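Home & Property | Features | Moving House

There is a particular kind of quiet in a house that has been on the market too long, and anyone who has gone to viewings in late winter will know it. The heat is turned down low, the kitchen clock has stopped, and somebody has left a bowl of lemons on the counter in the hope that you'll picture yourself making a pie. My husband and I walked through 20 such houses before we found ours, a brick two-story on Sowerby Lane, and I remember every one of them far better than I remember my own wedding.

We had sold our apartment in Plirley faster than we expected, which sounds like good luck until you're living out of boxes in your sister's den with a dog who doesn't care for her carpet. So we looked, and we looked some more, and we learned a few things that I'm happy to pass along to anyone setting out this spring.

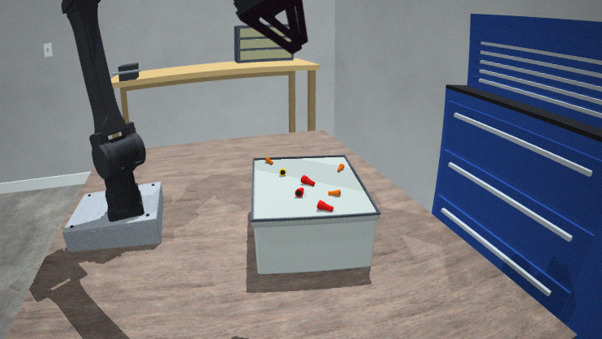

A white bin on a wooden worktable, with seven small objects in its tray.

The first is to visit twice, and to make the second visit at a different time of day. Our house was lovely at eleven in the morning, with sun all the way down the hall. At half past five it was still lovely, but we could hear the school buses turning at the corner and smell the bakery getting ready for the evening, and we knew a good deal more about what we'd be buying. (We bought it anyway, and I have put on a little weight.)

The second is to bring a friend who doesn't love you too much. My mother thought every house was perfect as long as it had a linen closet. My old neighbor, on the other hand, ran the faucets, opened the windows, and stood in the basement for a good long while just sniffing – she saved us from one very pretty bungalow with a very damp secret. 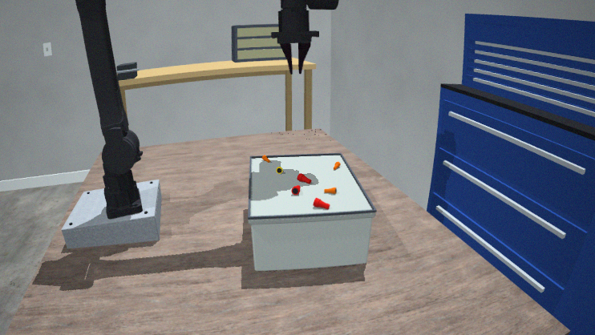 Words by Kristóf Bárány
Published 12/02/2021

And then there is the matter of the inspection, which people in a hurry are always tempted to skip. Please don't! Ours took most of a day and ran to a long report, a good part of it concerned with gutters, and I'll admit I nodded off somewhere in the section on attic vents. But on one of the later pages was a note about the water heater, and that note got us 1000 dollars off the price, which paid for the new one with enough left over for a decent dinner.

We moved in during March, in sleet, with 166 boxes and a sofa that had to go back out the front door and come in through the porch. The upstairs bath still has its old pink tile. I was going to rip it out the first week, and now I find I'm fond of it in the mornings, when the light comes in low and the whole room goes the color of a peach.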